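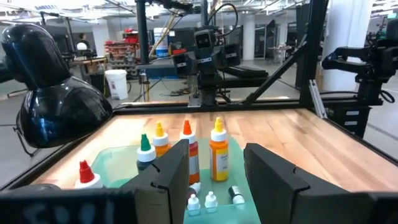
Bottles and a teal tray between the fingers of a gripper at the Stakberg robotics hall.

Stakberg Opens Its Robotics Hall to Visitors for an Afternoon of Tabletop Work

STAKBERG, 2/25/25. The Stakberg Center for Applied Automation opened its robotics hall to the public this week and received 136 visitors, the largest attendance recorded for an open afternoon at the center. Guests included students from two area high schools, members of the local business association, families, and a delegation from the packaging firm Kalinowski, which has supported the center's training program for the past three years.

The open afternoon was organized by the Office of Public Programs together with the Lerudeo project, a research effort on the handling of small containers by two-armed robots. The project studies a task that is simple for a person and still difficult for a machine: gathering bottles of different sizes and placing them upright on a tray.

In her opening remarks, Barbara Wilczyńska, director of the center, thanked the staff for preparing the hall and described the purpose of the event.

"Many of our neighbors pass this building every day and have only a general idea of the work done here," Wilczyńska said. "We wanted them to see that work at its normal pace, with the same equipment and the same objects our staff use during the week."

Following the remarks, visitors were divided into small groups and led through the hall along a marked route. Each group spent 47 minutes inside, with stops at the electronics bench, the parts storage area, and the table used by the Lerudeo project. Staff members were present at every stop to answer questions.

The stop at the project table drew the most interest. The staff work there with dye and paint bottles, which differ in height, width, and weight, together with small dropper bottles that are easily knocked over. According to the project team, this variety is the main reason the bottles were selected. A gripper that closes well on a large bottle may close too far on a small one, and a bottle lying on its side must be approached from a different direction than one that is standing. 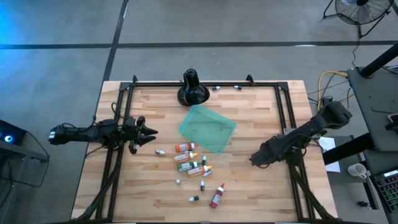
Zofia Sowa, who coordinates the Lerudeo project, told visitors that the arrangement of the objects is changed before each attempt. The tray may be turned at an angle or moved toward one of the arms, and the bottles may be placed in a group or spread over the wooden surface. An attempt is recorded as complete only when the team's written conditions for that arrangement have been met.

"A visitor asked me why we do not put everything in the same place each time," Sowa said. "It would certainly make for a smoother demonstration. Our interest is in how the arms deal with an arrangement they have not met before, so we change it and we keep a record of the result, including the attempts that do not succeed."

Sowa reported that the team has prepared 51 starting arrangements for the current phase of the project. A printed chart listing them was made available to visitors, and teachers were invited to take copies for classroom use.

Questions from the groups covered a wide range of subjects. Several students asked what courses would prepare them for work in the field, and staff pointed to mathematics, basic electronics, and shop classes. Others wished to know how the two arms are kept from striking one another. Team members explained that the reach of each arm is limited in software and that an operator remains at the station while the arms are powered. Representatives of Kalinowski asked about the use of clear and semi-clear materials, which can be difficult for cameras to detect under bright ceiling lights. Sowa said that lighting remains an open question for the team and will be addressed in a later report.

Younger visitors took part in a separate activity in the front classroom, where they used kitchen tongs to move bottle caps and other small objects from one dish to another while wearing thick gloves. The activity was prepared by the center's education staff and will be offered to elementary schools on request.

The afternoon also marked the start of a cooperation between the center and the Ullitz Technical School. Under the agreement, second-year students from Ullitz will spend one day a week in the hall during the spring term. They will assist with setting out the objects, keeping the written record of attempts, and performing routine checks of cables and fasteners under staff supervision. Students who complete the term will receive credit toward their practical training requirement.

"We have had individual interns from Ullitz before, and they have done well," Wilczyńska said. "This agreement gives a full class the same opportunity and gives our staff regular help with work that requires patience and good records."

The center intends to hold 2 further open afternoons this year. The first is planned for March and will be reserved for school groups. Schools that wish to attend should write to the Office of Public Programs, stating the number of students, their grade level, and any access needs. The second, open to the general public, will be announced on the center's website and at the Stakberg public library.

Admission to all open afternoons is free. Children under 12 must be accompanied by an adult. Visitors are asked to wear closed shoes, to leave large bags at the front desk, and to remain on the marked route while in the hall. Photography for personal use is permitted except at the electronics bench.

Copies of the arrangement chart and a short reading list for teachers may be requested from the Office of Public Programs during regular business hours.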